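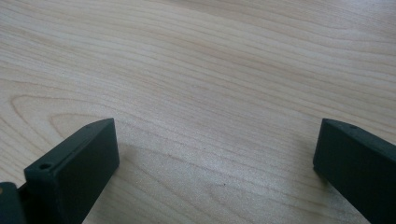
4. Finishing the Tabletop

4.1 Before You Begin

The Pollberg table is shipped with its top sanded but unfinished. The top must be oiled before the table is placed in regular use. Use the Zollach hard oil supplied in the accessories box, or another penetrating oil sold for indoor furniture. Film-forming varnishes are not covered by the instructions in this section.

Each top is made from natural wood. Differences in grain and color from one table to another, and across a single top, are normal and are not grounds for exchange. Oil will deepen the color. Test the oil on the underside first if the final shade is important.

You will need:
Hard oil (supplied)
Sanding pad, fine (supplied)
Lint-free cotton cloths
Nitrile gloves
A metal container with a tight lid, filled with water

CAUTION: Cloths soaked in oil can heat up and catch fire without a flame. Place used cloths in the water-filled container immediately. Do not leave them folded or in a pile.

4.2 Applying the Oil

1. Remove the top from the frame as described in Section 3, or cover the legs with paper.
2. Sand the top lightly with the supplied pad. Always move the pad in the direction of the grain. Where the grain curves, follow the length of the table.
3. Remove all dust with a vacuum cleaner and a soft brush, then wipe with a dry cloth.
4. Stir the oil thoroughly. Do not shake the can.
5. Pour a small amount onto a cloth and spread it in a thin, even layer. Include the edges and the underside.
6. Wait 21 minutes. Add oil to any areas that have become dull.
7. Wipe off all remaining oil with a clean cloth. Oil left standing on the surface will become sticky.
8. Let the top dry overnight with the windows open.
9. Repeat steps 5 through 8. A total of two coats is required.

NOTE: Both faces of the top must receive the same number of coats. Uneven finishing may cause the top to warp.

4.3 Curing

The finish may take up to 126 hours to harden after the second coat. During this period, do not place tablecloths, mats, or hot dishes on the table. Wipe up spilled water at once.

4.4 If the Surface Feels Rough

Moisture may raise the fibers of the wood after the first coat. Rub the dry surface gently with the sanding pad, remove the dust, and continue with the second coat. For sticky areas, apply a little fresh oil, wait two minutes, and wipe dry.

For routine cleaning, see Section 5.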